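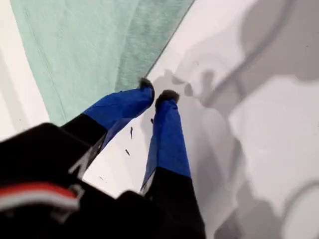

Two-finger gripper with blue-wrapped fingers, green towel behind

Korkeck: screenshot and listing text manager for small app teams
$19 a month, 14 days free

Hi, I'm Emiliano Aranda and I make Korkeck, mostly by myself, mostly before lunch. If you've ever had to swap one word in your store screenshots and then redo it for every phone size in every language, you already know why I started it (I did that for a recipe app called Stoltley and I still get a bit twitchy thinking about it).

You drop in your raw screens once, write your captions in a plain table, and Korkeck builds the full set for both stores. Change a caption in the table and every size gets redrawn. German running too long? It shrinks the type down to a limit you choose, and after that it flags the line and leaves the fixing to you. I tried letting it cut words on its own and oh boy, no.

What you get
Up to 4 apps per account
109 caption layouts, right-to-left versions included
Character counts for titles, subtitles and short descriptions
Version history, so you can go back to last month's wording
Export as a zip, or as folders named the way you like them

The layout called Uchida is the one most people end up with, big caption on top and the phone tilted a little. I'd start there! Skorkirix is the loud one with the diagonal bands. It looks great for games and pretty silly for banking.

Some things it doesn't do. It won't pick keywords for you, it won't track your ranking, and it doesn't upload to the stores yet. Upload is what I'm working on now and I'm hoping for August, but please don't buy it for that.

Runs in any current desktop browser. Tablets sort of work, though dragging layers around with a finger is fiddly and I wouldn't do a whole launch that way.

Billing is monthly and you can stop from the account page. Your projects stay readable after you cancel, you just can't export new sets. Teams share one login for the moment, and separate seats are next on my list after upload.

Questions go to the contact form, which lands in my own inbox. I usually answer by 10 a.m. Pacific.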